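02/11/2023
Workshop notebook, strings bench

Third day on the Futer cello. Top seam closed along the lower bout, clamps off at nine. I tapped all the way around and got one dull spot near the end button, so that stretch gets opened and glued again tomorrow. Thinned the hide glue a little more than last time. The old batch was stringy and I threw it out.

Humidity in the back room was 20 percent this morning – far too low. Filled both trays and moved the cello away from the radiator. If January is anything like last winter we will have open seams on everything that comes in, so I want the second humidifier fixed before then. Younes Cherkaoui has the pump apart.

Bridge blank fitted in the afternoon. The feet took longer than they should have, mostly my fault for starting with a dull knife. Left the top edge high until I can play on it. For the test I want the same passages each time, open strings first, then slow scales, then something written out with long low notes where a wolf would show up.

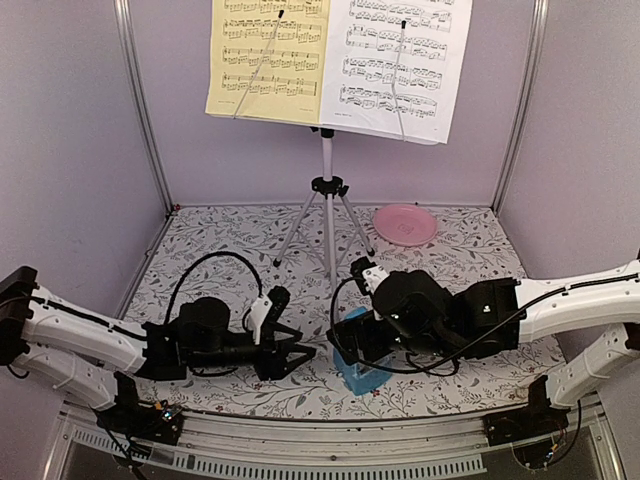

Folding stand with the music clipped open.

The wolf on this one sits between E and F on the G string. Hajji had a brass eliminator on it before and the owner hated it. I took it off and played without. Still there, a bit narrower than on Monday. Soundpost moved 2 mm toward the bass side, and the tone opened up but the A string went thin. Moved it halfway back.

Parts: Postomeck quoted 149 for the tailpiece, cord included. Ordered. Peg compound is nearly out.

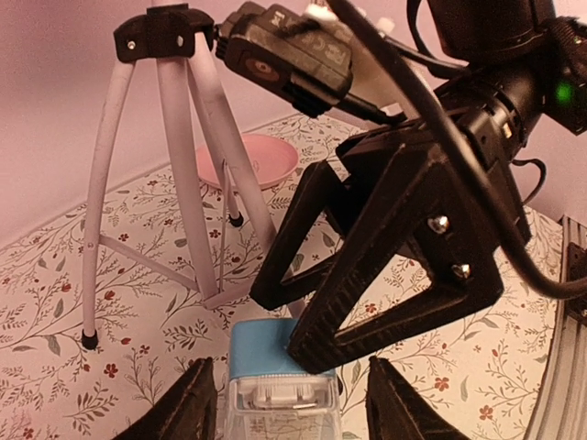 Shaimaa Benmoussa read this over and thinks I am chasing the post too early. She would leave it alone until the seam is done and the new tailpiece is on, then change the cord length before touching anything inside.

Fair enough. Post stays where it is. Tomorrow: reopen the seam at the end button, sharpen knives, call the owner about strings.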